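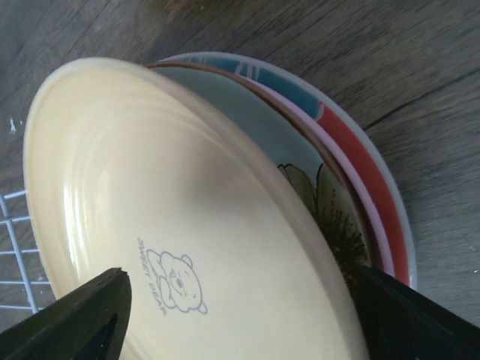
The Kudo rack and mixed dish bundle is the thing I get asked for more than anything else at Prutia, so I've finally given it a page of its own. You get one white wire dish rack and a mix of plates and bowls from the Flanalora shelves, chosen so they get along without matching. I gave up on matching sets years ago. I grew up with one, all white with a gray line, and every time a plate broke my mother acted like there had been a death in the family. With a mixed stack you lose one and you go looking for the next one, and the looking is fun! My own favorite is the cream bowl with the little line-drawn bear and SWEET BEAR printed next to it, which looks great in front of a sunflower plate and even better in front of something loud with a red band. I would never have put those together on purpose.

Item number: 429
Price: $108 for the whole bundle
Sold by: Prutia, Prurthorpe
Rack only: yes, please ask

What's in the bundle

The Kudo rack, in white. Plates in mixed sizes and colors. At least one bowl. Usually one wooden plate, if we have them, and we mostly do. I pack each bundle myself, so no two come out the same, and if there's a color you can't stand (Rekha Lodhi, who runs the register in the afternoons, will not have orange in her house) put it in the order note and I'll leave it out.

People ask if they can pick every single piece. In the store, sure, come and spend an hour, I'll make room on the table. By mail I ask you to give me a color or two and trust me on the rest. Good directions I've had lately: "pale stuff, plus one surprise" and "whatever looks like a picnic." Less good: "normal plates."

About stacking

I stack big to small with the bowl on top, same as everybody. If the rims are different colors you get a nice set of stripes from the side, and I do choose with that in mind. A pink rim next to a brown one is lovely. A plain white plate between two busy ones calms things down a lot if you have open shelves and have to look at them all day.

A small stack is plenty for most corners. I used to keep one giant tower at home and I was forever lifting the whole thing to get at the plate on the bottom - so now it's short stacks, spread out, and the ones I use most sit right at the front.

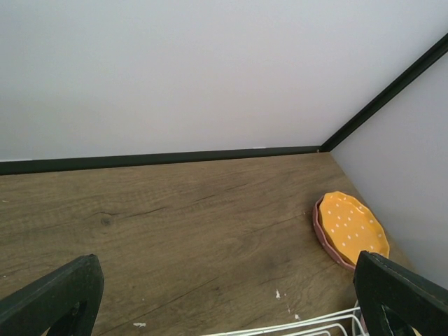 A pair of dishes stacked by the wall, on brown wood grain.

If you're short on cupboard space, a back corner like that is worth using. Things tucked in a corner don't get elbowed, and you still have the rest of the surface for cutting bread or dumping the mail.

The rack

It's a plain rack and I love it for that. White coated wire, rounded corners, a ladder of thin parallel bars along the bottom, and dividers to stand your plates against. There's no tray included. I put a folded towel under mine after supper and hang the towel up when the dishes are away. If you'd like a tray I can tell you what size to hunt for, but I don't stock one because the ones I tried were ugly or they wobbled.

Ming-te Tsai, who does our ordering, wanted to carry a black version too. We had a black one out on the floor all of September and I sold exactly none, so white it is. White looks good on a dark or medium wood counter, and you can see the grain through the bars, so the whole thing feels light even when it's full of plates.
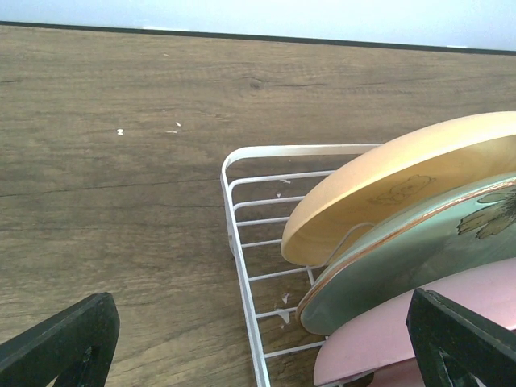 My one piece of advice on loading is to start at the end farthest from the sink. Otherwise you're reaching over wet plates with more wet plates, and your sleeve pays for it. Put the heavy ones in first and let the bowls lean wherever there's room. Mugs go in upside down at the end, or on the towel. I know some people are strict about all the plates facing the same way. I'm not, except when company's coming.

Please don't load it up with your cast iron. It's a rack for dishes. Deepak Bhardwaj brought one back to me with a bar bent down in the middle and a very guilty face, and I swapped it, but that was me being in a good mood.

Care

Rack: wash with dish soap and a soft brush, rinse, and let it dry before you put it away. No steel wool, it scratches the coating.

Ceramic plates and bowls: I wash all of mine by hand. Anything with a metallic-looking rim, gold or copper, should stay out of the microwave, and I'd keep it out of the dishwasher too.

Wooden plates: quick wash, quick rinse, no soaking ever. Stand them up to dry so the air gets to both sides. If you lay one flat while it's damp it can warp, and then it spins on the table like a top (my nephew thinks this is the best plate I own). A little food-safe oil now and again keeps the color nice.
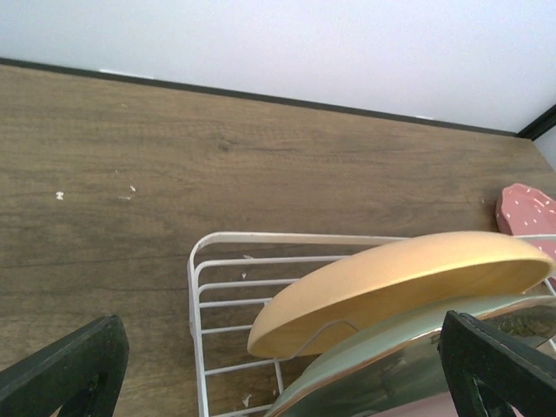

Wooden plate and sage-green plate, standing in the white wire rack.

That green is a color I always try to slip in. It goes with the wood, it goes with pink, and toast looks good on it. The shiny glaze does show water spots, so give it a wipe with a dry cloth if that sort of thing bothers you. It bothers Elspeth MacKinnon. She's had hers a good long while and she wrote to tell me she dries it first, before anything else in the rack, "so it doesn't sulk."

Shipping and pickup

Pickup in Prurthorpe is free and you get to peek in the box before you take it home. Mailed bundles go out within 6 days. Every dish gets its own paper, the bowls get extra, and the rack goes around the outside of the bundle with padding between. Keep the box until you've unwrapped everything. If a piece is broken, send me a photo and I'll send another dish - probably a different one, so tell me if you were attached.

Shanti Rana handles larger orders for cafes and church kitchens. She can do up to 1,000 pieces with enough notice, racks extra, and she's much more organized than I am, so write to her directly at the store and put "big order" at the top.

In stock now. Pale blues and greens are plentiful, reds are running low, and I have more pink on the way.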